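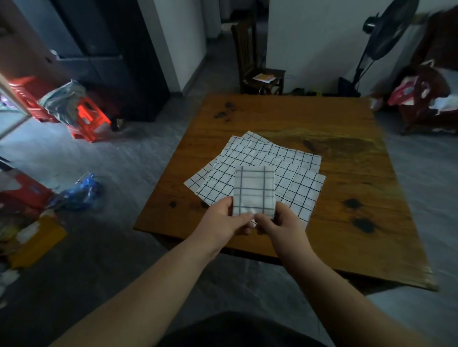

**Household Linens, Unit 2: Folding and Stacking Small Cloths**
Handout for the Kondaveck evening course, 27 April 2020

Welcome back, everyone, and thank you for sticking with me through the long session on washing temperatures, which I know ran over. This unit is a gentler one. We're going to fold small square cloths — napkins, dish cloths, handkerchiefs, whatever you have at home — and put them into stacks that will still look like stacks after they've been carried down a hallway and pushed into a cupboard.

I like to teach this with checked or gridded cloth, and if you have any I'd encourage you to use it. The lines tell you straight away whether a fold is true. On a plain white napkin you can be a finger's width off and never notice until the pile starts to lean, but on a grid the lines stop meeting and you see it at once. Don't be discouraged if yours refuse to line up perfectly even when you're careful. Plenty of cloths are printed a little off the weave, and washing pulls them further. When the lines and the edges disagree, trust the edges.

**Before you fold**

Clear more table than you think you'll need. Give it a wipe and let it dry fully, especially if it's an old wooden one with a few marks in it, and run your palm across to check for rough spots that might catch a thread. Then lay the unfolded cloths out in a loose fan so that a corner of each one is showing. It looks untidy, I know, but you can take the top cloth without dragging the next one along, and you'll spot the odd size before it gets into a pile where it doesn't belong.

**The basic fold**

1. Lay the cloth flat with the hem side down and smooth it from the middle out to the corners.
2. Bring the far edge to the near edge. Match the corners first, then the edge between them.
3. Press along the fold with the side of your hand, once, firmly.
4. Fold again from left to right for a small square, or in thirds if you need a narrower rectangle for a shallow drawer.
5. Pick it up by its two sides, thumbs in front and fingers behind, and hold it upright for a moment. If a layer has slipped, it'll show itself now.

That fifth step is the one people skip, and it's my favorite! It takes no time at all, and a gentle tap of the bottom edge on the table will usually settle whatever has moved.
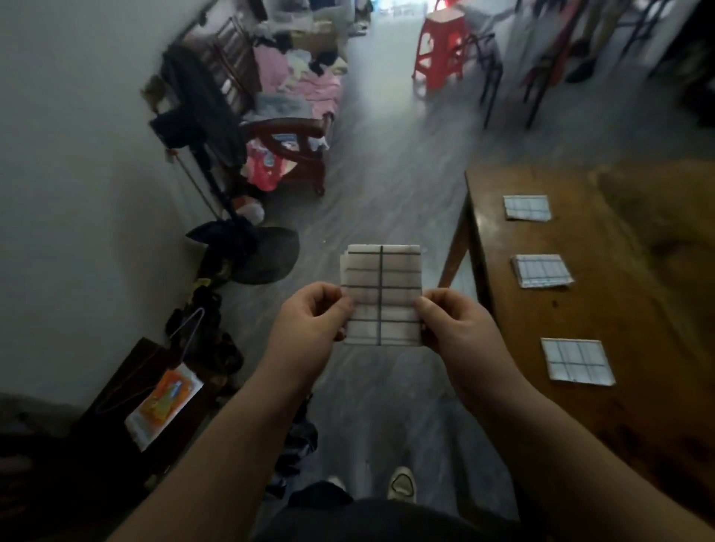

**Building the stacks**

Sort by finished size, and keep a good gap between one stack and the next so you can get both hands around each of them. I put mine in a line near the edge of the table, where I can reach them without leaning over. Turn all the folded edges the same way. If a stack gets thick on one side (it will, the folds are bulkier than the open edges), turn every other cloth around and it'll level out nicely.

How high to go depends on your shelf. With the thicker Moltside cloths we used in class, I stop at 13. Thin ones can go higher, but lift the stack before you decide, and if the middle wants to slide out, make two.

**For next time**

- Fold one full batch at home and leave it stacked overnight. Look at it in the morning before you touch it.
- Try the thirds fold on at least 2 different fabrics and jot down which one held its crease.
- Measure the shelf or drawer where your cloths live. We'll need the depth for Unit 3.

If you're short of cloths to practice on, cut up an old sheet. The hems don't matter for this one.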